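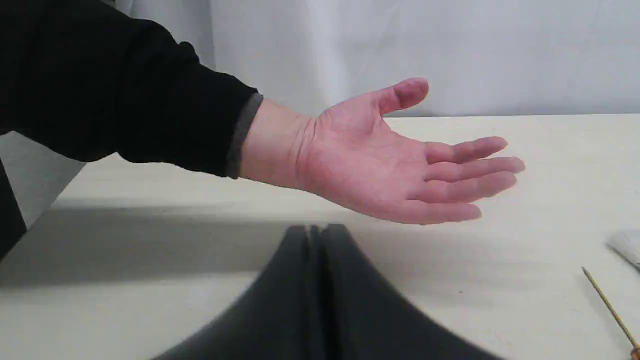

Tanner cell: an open hand held palm up over the table, behind the closed fingers of the gripper.

Gallery: Care of the Tanner Cell

The Tanner cell is the smallest of the manipulation cells operated by the Skirkuvska Laboratory. It consists of one arm with a two-finger gripper, a small camera carried at the wrist, a pale table, and a white curtain behind it. The cell is shared by several project groups, and its condition is the responsibility of the Cell Maintenance Office. This page presents views from the wrist camera, with notes on how the cell is set up and looked after. It is intended for staff and visiting users who will be booking the cell from November onward.

The notes do not replace the cell manual. Where the two differ, the manual applies, and the office asks to be told of the difference.

Working within reach of the arm

Persons may place a hand or an object over the table only when the arm is in hold and the operator at the console has confirmed this aloud. The confirmation is repeated by the person at the table. It applies to one action only. If the person at the table steps away, even briefly, the exchange is made again from the beginning.

Sleeves are to be close fitting or held at the wrist by a cuff. Lanyards, bracelets and watches are left at the door. Gloves are permitted for cleaning work but not for handover trials, as the trials depend on a clear view of the hand.

The closed position of the fingers is the rest position of this cell. Users who leave the fingers open at the end of a session will find that the next start-up check fails, and the check cannot be skipped from the console. The Dirkel controller will ask for the home routine to be run before it accepts any further command.

Table and background

The table is wiped at the start of each day with a lint-free cloth and plain water. Solvents are not used on the top. They leave a shine that disturbs the exposure of the wrist camera, and the mark remains for a long time. Small specks that do not come off with water are recorded on the surface sheet kept in the cell binder, so that they are not mistaken for parts in later recordings. Users should not attempt to scrape them away.

The curtain should hang to the rear edge of the table. It is removed for washing between projects and rehung by the office. Light folds are acceptable. Clips, tape or notes attached to the front of the curtain are not, and will be taken down.
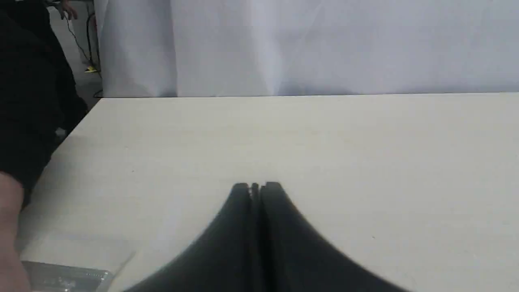 Cables that run across the floor beside the cell are checked before the arm is powered. The person making the check follows each cable by hand from the wall to the cabinet and looks for crushed jackets, tight bends and connectors under tension. A cable that has been stepped on is reported whether or not damage can be found. Slack is kept on the floor side and never on the arm side, where it can be drawn into a joint.

At least two persons are present whenever the cell is opened for maintenance. One works at the table. The other remains near the cabinet and has no other task during that time. This arrangement was introduced by Effie Pollock, who supervised the installation of the cell, and it has been kept for every maintenance session since.

Items needed for the work are brought to the left side of the table, and the right side is kept for the arm. Packaging is opened away from the fingers. Clear film in particular should be collected at once, for it clings to the finger surfaces and is difficult to see in the camera view.

Finger inspection

The fingers are inspected every 2000 cycles. The interval was set by the office after the first year of operation and is shorter than the one in the original Astska service plan, which was written for a cell with lighter use. The count is read from the controller and entered by hand in the log. The two most recent inspections were entered at 2641 and 3534 cycles on the present pair of fingers. The second was made ahead of schedule at the request of a project group that had noticed a small offset between the tips.

The inspection proceeds in the following order.

The arm is brought to the service position and placed in hold.
The fingers are closed at the lowest force setting.
The gap between the fingers is examined along its full length, first by eye and then through the wrist camera.
The tips are checked for chips, flat spots and residue.
The fingers are opened and closed again while the person at the table listens for scraping.
The result is entered in the log with the initials of both persons present.

An even gap is the sign of a well-seated pair. A gap that widens toward one end usually means that one of the finger screws has settled. The screws are to be tightened alternately, a little at a time, with the torque driver kept in the cabinet drawer. No other driver is to be used. If the gap is unchanged after tightening, the pair is removed and passed to Lingyun Fang at the mechanical workshop, where the seating faces are measured.

Residue on the finger surfaces is removed with a soft dry brush. Adhesive is lifted with a plastic scraper held flat. The matte finish is easily polished by rubbing, and a polished patch will show as a bright area in the camera image for as long as the finger remains in service.

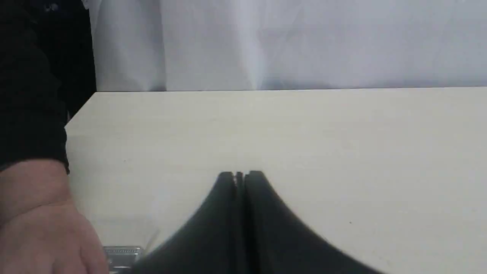

Small metal parts present a particular difficulty near the base of the fingers. A screw, clip or bracket set down in that area may pass out of the operator's view, and the arm must not be moved until all such parts have been returned to the tray. The person at the table states that the tray is complete. The operator then asks for both hands to be withdrawn and waits until this has been done before releasing the hold.

The first movement after any work on the fingers is made at the reduced speed setting and with a clearance of 50 millimeters above the table. The arm is raised, turned to each side, and brought back to its starting point. If the movement is smooth, the normal program may be loaded. If there is hesitation at any joint, the arm is returned to hold and the office is called. Users are asked not to repeat the movement in the hope that it will clear.

Wrist camera

The camera looks down along the fingers, and a part of both fingers is always present in its view. This is intended. The position of the tips in the image serves as the daily reference for camera alignment. A reference print is kept inside the cabinet door and the live image is compared with it before each session. A shift to one side indicates that the camera bracket has been knocked, most often during cleaning.

The fingers will appear soft near the bottom of the image, where they are closest to the lens. The focus ring should not be turned to correct this. Focus is set for the table and is sealed with a drop of lacquer. A broken seal is treated as a fault, and recordings made after the break are marked accordingly in the project archive.

The lens is cleaned with the blower first and the lens cloth second. Cloths used on the table are never used on the lens.

Booking and reporting

The cell is closed to users every Thursday until noon for the weekly check. Bookings that run over from the previous evening will be ended by the office, and the arm will be brought to rest by the duty operator.

Faults are entered on the red sheet at the front of the binder and also reported at the maintenance desk. An entry should give the cycle count, the program in use, and what was seen or heard. Suggestions as to the cause are welcome but are written separately, in the column provided.

Requests for larger copies of the views on this page may be left at the same desk.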